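Home News Community Sports Events Contact

Plestgate to turn on nine-month water refill trial in July

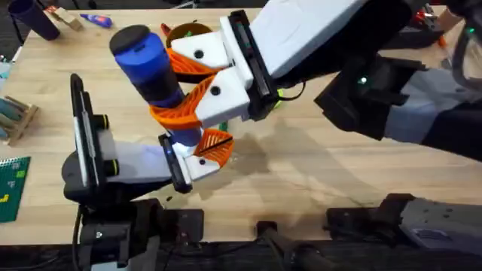
Where will the refill stations go? The first two will be at the bus depot on Kerance Street and outside the Plestgate public library, with more to follow if the trial goes well.

The town council approved the plan at its last meeting after a short discussion of costs. The stations will be open to anyone and free to use. The one at the library will run all day and night. The depot station will be shut off when the building closes at 11 p.m.

Jaromero, the company that won the contract, will install the equipment and look after it for the length of the trial. The town will pay for the water and for the pipe work under the sidewalk. Crews are expected to start digging on Kerance Street in June, and one lane next to the depot will be closed while they work. Buses will keep to their normal stops.

The idea came out of a survey the town sent to residents last fall. It drew 423 responses, and 262 of the people who answered said they would use a public refill point at least once a week. The bus depot was the most requested location. The library came second, followed by the ball fields and the walking trail behind Ķēniņš Bakery.

The ball fields were left out of the first round. The nearest water main is on the far side of the parking lot, and the cost of reaching it was more than the council wanted to spend on a trial. The trail has the same problem, although the bakery has offered to let the town tie into its line.

Each station has a spout high enough for tall bottles and a lower one that can be reached from a wheelchair. A separate tray near the ground fills a bowl for dogs. The water is the same as what comes out of the tap at home — it passes through a filter, but it will not be chilled. The council looked at chilled units and decided against them on price.

Several residents asked about winter. The stations will be drained and covered when overnight temperatures start to stay below freezing, most likely in late November, and turned back on in March. The months they are off do not count toward the trial, so it will run into the following summer.

Water quality will be tested every month by the same lab that handles the rest of the town supply. Results will be posted on the notice board inside the library and on the town website.

Downtown businesses can also sign up to refill bottles at the counter. More than 80 have been sent a letter and a window sticker. Taking part is optional, and a shop can drop out at any time by taking the sticker down. A list of the shops that agree will be printed on the back of the summer bus schedule.

Comments on where later stations should go can be left at the front desk of town hall through the end of May — forms are also available at the library.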